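Speaker notes: Reissuing a children's series without losing its readers
Session 2, Saturday, 9:30 a.m.
Speaker: Sunita Esposito, Mevau Books

Slide 1. Title. Skip the biography, it is in the program. State the scope: mid-century children's series, text reissues only, no abridgments. Picture books have different problems and are covered in the afternoon.

Slide 2. The case. The Stelleck Farm books, first issued by Juseck in hardcover. 17 volumes. Out of print in full; four titles survived in library bindings. Rights reverted to the Khasawneh estate, which held the contracts but no production files. Pause here. Most people in the room will have handled one of the library bindings.

Slide 3. Which text? Three states exist for most volumes: the first printing, the corrected second printing, and the school edition. The school edition dropped chapter epigraphs and changed dialect spellings. Our rule was to set from the second printing and record every departure. For volume six the second printing lacks a full page in the skating chapter, so we set that page from the first. Read the two versions of the paragraph aloud if time allows.

Slide 4. The variant list. 214 entries for the full series. Most are punctuation. Eleven change the sense of a sentence. One changes the age of the younger sister, who is eight in volume three and again in volume four. We left it. A note at the back of volume four gives the dates of composition, and readers can draw their own conclusion.

Slide 5. Scanning and proofing. Source copies were disbound only where we owned a duplicate. Optical character recognition performed poorly on the italic letters in volumes nine and ten, so those were keyed by hand. Two proofreaders per volume, working separately, then a reconciliation pass. Common errors: "arid" for "and," dropped hyphens at line ends, closing quotes set as opening quotes.
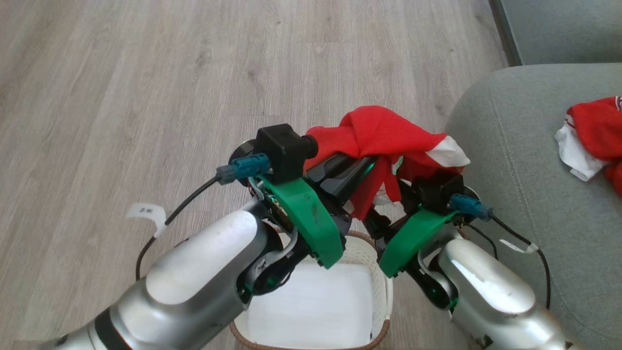 Can a reissue use the original cover art if the publisher holds only the text rights?
Cover art is normally a separate contract with the illustrator or the illustrator's heirs, so a text license does not cover it. Ask for the art agreement by name and get a written answer before the cover is designed.

Slide 6. Interior illustrations. Line drawings in all volumes, two illustrators. The first illustrator's drawings reproduce well from printed pages at original size. The second used a gray wash that was screened for printing, and rescanning it produces moiré. We located original art for three volumes. For the rest we descreened and accepted some softness. Show the before and after of the kitchen drawing. Do not enlarge it past the slide default.

Slide 7. Order of publication. The books were not written in story order. Volume five was written first. We numbered the spines in story order, as Juseck did, and put the publication order on the copyright page. Reviewers disagree about this. Adults rereading tend to want publication order. Children start with whatever is on the shelf.

Slide 8. Introductions. Placed at the back as afterwords, all of them. An introduction that gives away the fire in volume seven is a problem for a first reader. Length limit for contributors was 2,000 words, later relaxed for volume one.

Slide 9. Print run. First run was 500 sets, plus loose copies of volume one. The loose copies sold faster. If asked about pricing, refer them to the handout and move on.

Slide 10. What we would change. Request the art contracts in the first month. Fix the house style for dialect before keying starts. Keep the variant list in one file with one editor. We had three files by October and merging them took longer than proofing volume two.

Slide 11. Contact and sources. Leave up during discussion. Library binding of volume eight is on the table at the front. Please handle it by the boards, the spine is weak.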